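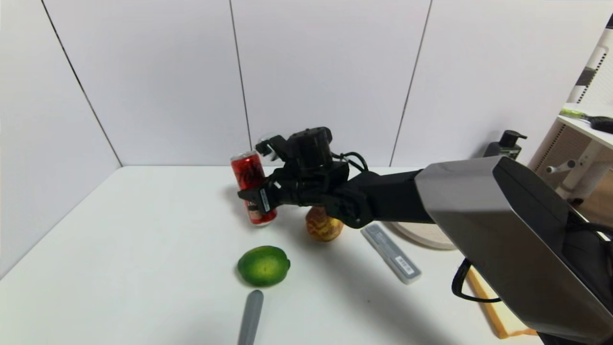
Tournament Scoring Assistants, Aitken Open

Nosus seeks two scoring assistants for the golf event at Stultidberg in June. 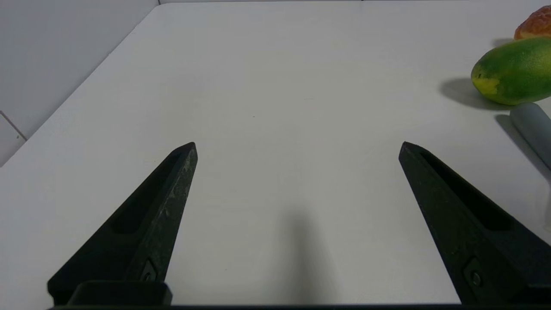

Assistants record each stroke on a handheld unit and confirm totals with the players at the 18th green. The unit clips into a belt holder with two black jaws that narrow toward the tips, much like the gripper fingers shown here. Training is paid.
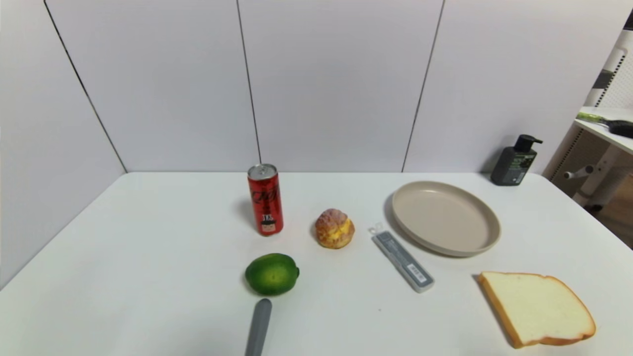

Shifts begin before the first tee time – punctuality is required. Apply in writing to Rima Mahasneh, quoting reference 723.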